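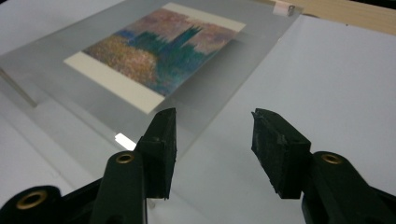 4. Fitting the print and closing the frame

This section applies to the Lellham wall frame in all sizes. Read section 3 (Choosing a mount) first if the mount has not yet been cut.

4.1 Before you start

Clear a flat surface at least 700 mm wide. Wash and dry your hands, or wear the cotton gloves from the fittings bag. Check that the bag holds the following:

Turn buttons, 8
Wall bumpers, 4
Hanging plates with screws, 2
Roll of Kesar hinging tape, 1

If anything is missing, quote the batch code on the backing board when you contact the Skevside parts desk.

4.2 Preparing the glazing

1. Lay the acrylic sheet flat. Peel the protective film from one face only, pulling slowly from a corner.
2. Wipe the bare face with a soft, slightly damp cloth. Work in one direction.
3. Leave the sheet to stand for 15 minutes so that the static charge can fall.
4. Turn the sheet over, remove the second film and repeat steps 2 and 3.

Caution: Do not use glass cleaner, spirit or paper towels on acrylic. Spirit causes fine cracks that may not show for several weeks.

Note: The film may be clear or tinted depending on the batch. Both types are removed in the same way.

4.3 Hinging the print

1. Place the print face up on the backing card and lower the mount over it. Adjust until the margins are even.
2. Put a small clean weight on the print, with a piece of tissue under it, and lift the mount away.
3. Cut two strips of hinging tape, each roughly 30 mm long.
4. Fix the strips to the top edge of the print only, 13 mm in from each corner.
5. Remove the weight and close the mount.

Caution: Do not tape the sides or the bottom edge. Paper swells in damp air and will buckle if it is held on all four sides.

If the print is already mounted, go straight to 4.4. Check that the border overlaps the print by at least 3 mm on every side.

4.4 Closing the frame

1. Lay the frame face down on a folded towel.
2. Lower the acrylic sheet into the rebate. Do not force it. A sheet that binds should be taken out and turned end for end.
3. Add the mounted print, face down, then the backing board.
4. Lift the frame and check the front for dust. Trapped fibres are easier to remove now – the turn buttons leave marks in the board each time they are moved.
5. Fit the turn buttons and tighten by hand. Do not use a power driver.
6. Press one wall bumper on to each back corner.

Note: Frames with the Saengthong deep moulding need the spacer strips from the second bag. Fit these between the acrylic and the mount.

For hanging heights and wall fixings, see section 5.

Revision 8/18/25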